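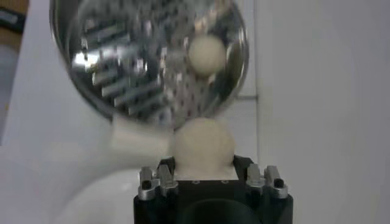 Okdale update for January, sorry it's short, build is compiling while I type. The Skoston armored car is in and driveable on the test map. Hull, turret and wheels all modeled, damage model maybe two thirds there. The bare metal finish is what ate most of the month. First try looked like gray paint. What we want is what you get off polished stainless steel, like that round grater disc: hard white highlights, gray streaks, the slots picking up light along one edge and going dark in the gaps, and a ball next to it showing up in the metal as just a soft beige shape. Ours now does the highlights fine. Reflections of nearby objects still too sharp, and the vent slats on the engine deck go flat past medium zoom. Iqra Kazmi is on it, expects to have a fix in the next build.

Vehicles. Skoston done apart from the above and the interior crew positions. Van Dijk light tank: hull finished, turret not started, waiting on the drawings for the gun mount. We have two sets that disagree with each other on the mantlet thickness. Going with the thicker one for now and will change it if the better scans come through. The halftrack is moved to next period, as agreed on the call.

Map. Prakonville is playable end to end. River crossing reworked after testers kept flipping vehicles on the east bank. Slope is gentler and there's a second ford further down. Rail yard still has placeholder sheds. Collision on the church wall is broken, shells go through it from one side only, which people have of course found and are using.

Closed test. 184 players had access, 824 matches finished. Crash reports mostly come down to one thing, the hangar screen running out of memory when you swap tanks too fast. Fixed in the current build I think, need another week of logs to say for sure. Match wait times okay in the evening, bad before noon. Will try smaller teams in the mornings.

Feedback form: lots of it about the repair timer. Too long when you lose a track, too short for a gun. We've cut the first and left the second alone until the ammo changes go in. Also plenty of complaints about engine sound on the Skoston, which is fair, it's a placeholder borrowed from the truck.

Money. Spent 3,599 this period, nearly all of it on sound recording and the test server. Recording session was one day not two, so a bit came in under. Receipts are in the shared folder, the server one is still missing, I've asked twice. No change asked for to the overall budget. I would like to move what's left of the recording line over to texture work if thats ok with you, need a yes or no before the next payment goes out.

Behind on: Van Dijk turret, tutorial text, the French translation (not started). Ahead on: nothing really, the map maybe.

Next period: finish metal finish, turret, church wall, real sheds, proper engine sound. Second closed test once the hangar fix holds. Trailer footage only after the reflections are sorted, no point recieving comments on it before that.

Build link goes out tonight in a seperate mail.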